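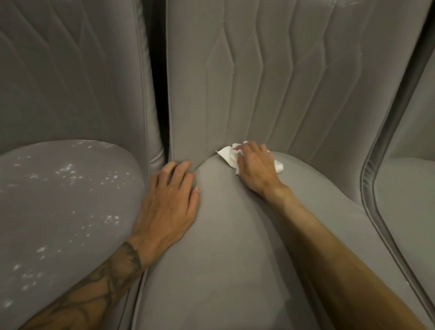 Middle seat, tissue pressed into the crease where the back meets the cushion. White spots on the left cushion.

Skerkia Plitum seat cleaning arm: anyone running one?
Shop Equipment > Automation

graybucket
Sunday, August 30, 2020
I run a two-bay interior shop in Flilludville and I'm looking at the Plitum kit from Skerkia. It's a small arm on a rail that clamps in the door opening, with a vacuum head, a brush head and a pad head. The quote is 2,000 for the base kit and 200 for each extra head. Lazăr will also rent it by the month, but they want a 3 month minimum.

My question is about seats like the ones in the photo. Light gray fabric, quilted backs with the pointed channels, piping down the bolster, and a deep crease under the backrest. These take most of my labor. The brochure shows flat cushions and door cards, so it doesn't tell me much. Can the arm get into a crease like that, or do I still do it by hand and pay for the arm too?

tworagsteve
Rented one from Lazăr last December and kept it through the minimum. It's good on flat cushions. You teach it the outline by dragging the head around the edge, press the green button, and it fills in the rest. On carpet it does the same thing and you don't have to stand over it.

It does not do creases. The pad head is a flat disc, wider than my palm. It will go up to the crease and stop. The software calls that "edge reached."

graybucket
Does it stop or does it push?

tworagsteve
Stops. There's a force limit and you can raise it, but then it drags the fabric. I wouldn't on that quilting.

Musa Sani
I've owned a Plitum for nine months and I disagree with some of this. There is a crease head now. It's a narrow foam wedge and you wrap a cloth over it. It wasn't in the rental package when Steve had his, so he's right about what he used, but the answer to the original question is that it will go in there.

Look at what the hands are doing in your photo, though. The left one is on the cushion near the crease and the right one is pressing the tissue in. The arm has one hand. On a firm seat that doesn't matter. On a soft cushion the wedge pushes the fabric ahead of it and you get a fold. I lean on the cushion with my own hand and let the arm make the pass, which works but means I'm standing there.

tworagsteve
So you're paying 2,200 to stand in the same spot.

Musa Sani
For the creases, yes. For the rest of the car, no. While it does the carpet I'm on the dash. You can't judge it on the one job it's worst at.

tworagsteve
That is the job he asked about.

pilewright
I'm more interested in the left cushion than the crease. What are the white spots? Some look smeared. If that's dried cleaner, a pass with any pad on any machine is going to spread it. I'd want to vacuum first, then try a small patch before committing the whole seat.

Also there's a thin line of little flecks on the middle backrest near the seam. A rotating brush will push those into the stitching. That's true of the Plitum brush and it's true of a drill brush.

graybucket
I don't know what the spots are. Good point on the flecks.

benchlamp_ok
Question for Musa. How does it know where the channels are on a quilted back? I looked at a different arm that only had a flat pad program and it skipped right across the ridges.

Musa Sani
It doesn't know. There's a depth camera on the wrist, but it's there to find the big shape and keep the head off the trim. For quilting you pick "follow taught path" and walk it along the channels yourself — once per seat pattern, then you can save it. I have nine patterns saved. If you see the same few models every week it pays off. If every car is different, you'll spend longer teaching than wiping.

graybucket
Every car is different here. Mostly used dealer stock.

Musa Sani
Then I'd rent before buying. And ask Lazăr to put the crease head in writing, as I don't know if their rental sets include it now.

pilewright
Pads are another cost. The Skerkia pads are cut to their disc. I cut my own from towel stock and they hold fine with the clip ring, but the manual says not to, and I'd guess they would bring it up if you had a warranty claim.

tworagsteve
Check your door openings too. The clamp fit every sedan I tried. On vans with a sliding door I had to set the rail on the floor with the suction feet, and it walked a little during long passes.

Musa Sani
Agree on the van doors. I put a rubber mat under the feet.

graybucket
Thanks, all. I called Lazăr. They have one unit free, and the crease head can be added to the rental, but it's a separate charge and they're going to email me the price. They wouldn't move on the 3 months. I'm going to ask if they'll bring it out and run one quilted seat in my bay first. If they say yes I'll post how long the teaching took, with the times for doing the same seat by hand.

benchlamp_ok
Please do. Include the piping if you can, I'd like to know if the wedge catches on it.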